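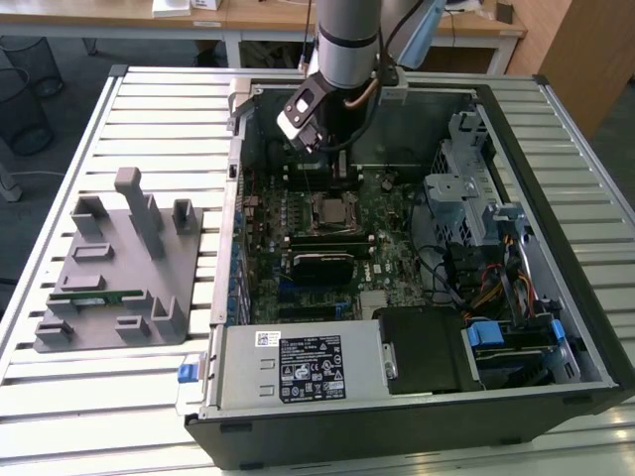 Tower on its side, side panel off. Slatted bench.

September 2019 – teardown bench, Irkside

Tower no. 7 out of the Kocabaş lot. Black shell, grey inside, the usual office thing. Lot is 38 machines, all meant to be stripped to the same sheet so Evesia can decide which boards are worth keeping as spares and which go to scrap metal. Writing this up fast, bench is wanted after lunch.

Side panel: thumb latch, no screws. Stiff. Don't lever it with the good spudger, we've lost two tips that way.

Laid it down power supply end to the left. Works better than the way we had it for the first few, you can read the PSU label without crawling round the bench. Blue bits are the bits you're meant to touch – release tab on the PSU, the latches on the hard drive, the clips down the expansion slot wall. Whoever laid out this case was thinking about the poor sod servicing it. Wish the last lot had been the same colour all the way through, we wasted half a morning looking for a catch that was black on black.

Graphics card: leave it in until the socket is done. Yes it's in the way a bit. It also stops crud rolling down under the board edge.

Socket. This is the slow part. The old paste goes chalky and gets everywhere if you're rough. White stuff on this one. Order I'd use again:

– strap on, clip to bare chassis, not to the painted shell
– lever right out of the way before anything goes near the middle
– dab, don't scrub. Wipe outwards off the frame, never across the socket
– fresh swab every time, fluff on the old one is worse than the paste
– check the gold contacts by the socket edge under the lamp afterwards 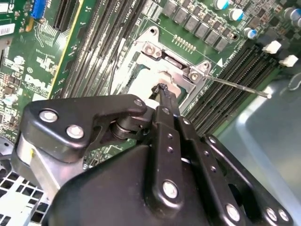 Drevutard reckon we should skip the swab altogether on anything with residue inside the frame, and just soak, lift with a soft rubber tip and leave the board flat for 20 minutes before touching it agian. Their note also says most of the bent pins they get sent back come from people closing the lever on dried paste, so leave it open till the board's been looked at. Fair enough. Will try it their way on the next three and see if it's any quicker. The isopropyl we've got is the weak stuff, might need the proper bottle.

Memory: two black slots at least by my notes, check the rest of the lot against the sheet. Some of the earlier towers had mismatched sticks so write down what comes out of which slot – don't just chuck them in the antistatic bag. 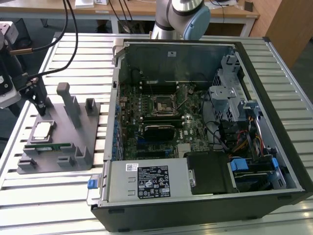

Drive next. Both blue latches at once, one each side, thumbs in, then it lifts. If you do one and then the other it cocks over and jams. Drive goes straight in the lockable bin for wiping, tag number on it before it leaves the bench. Tag for this one is 154.

Cable bundle under the cage is a pain. Red, yellow, black, blue all in together. Don't cut the ties until the PSU is unplugged at the board end, otherwise the whole lot springs up over the memory slots and you spend ten minutes poking it back down. Ask me how I know.

PSU: tab in, slide, lift by the little handle. Copy the spec label onto the sheet in full, not just the wattage. Evesia sent back the January sheets over exactly this.

To do:
– more swabs, and the proper isopropyl
– sheet needs a colum for residue y/n
– small screws tray is getting mixed up again, sort it
– vacuum the bench slats, there are screws down there from the last lot

Tower 8 is on the trolley, label facing out.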